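Macaron

A macaron is a small sandwich cookie made from egg whites, sugar and finely ground almonds, with a soft filling between two shells. It should not be mixed up with the macaroon, the chewy coconut cookie whose name comes from the same old root and which has been causing trouble at bakery counters ever since. Chocolate is among the most familiar flavors, and a good chocolate shell has a smooth, rounded top and an even brown color all over.

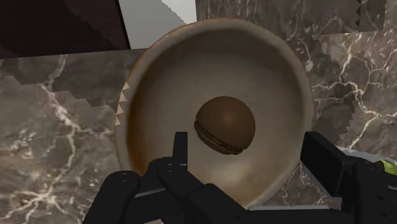 By Kilian Marti

Almond cookies of one kind or another have been baked in Europe for centuries, and the early ones were plain, single rounds with a cracked top and nothing inside. The filled kind most people picture today came much later, when pastry cooks began pairing two shells around ganache, buttercream or jam. Plain macarons are still made in plenty of towns, and many people who grew up with them will tell you, kindly but firmly, that they are the better cookie.

Making the shells

The batter starts with a meringue. In the French method the sugar is beaten straight into the egg whites, while in the Italian method it is first cooked into a hot syrup, which gives a sturdier foam and is often the choice of larger bakeries. Ground almonds and powdered sugar are then folded in until the batter falls from the spatula in a slow ribbon. This folding has its own name, macaronage, and it is the part that home bakers fret over most - a few strokes too many and the rounds spread into puddles.

Piped shells are usually left out until a thin skin forms on top. In the oven the batter then rises from underneath and makes the ruffled edge known as the foot. Once filled, macarons are generally kept in the refrigerator for a day or so, which lets the shells soften a little and take on the flavor of the filling.

In Wenddale

The town of Wenddale has a fond attachment to the macaron, thanks largely to the Zaugg bakery, where Konrad Haslinger introduced a walnut version that is still sold by the dozen. The town's September baking fair draws up to 3,000 visitors, and one recent fair took 347 entries, with 41 of them in the macaron class. Neighboring Buddale holds a smaller contest in spring, and the friendly quarrel over which town bakes the better shell shows no sign of ending. 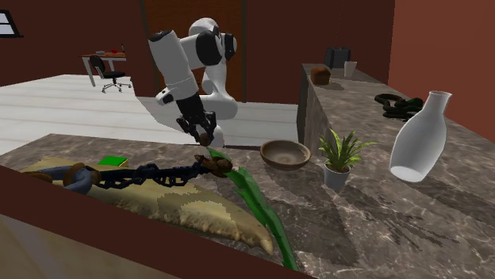 Serving and storage

Macarons taste best at room temperature, so it is worth taking them out of the refrigerator a little while before guests arrive. Unfilled shells freeze very well in a tightly closed tin, with parchment paper between the layers.

Last updated: June 2023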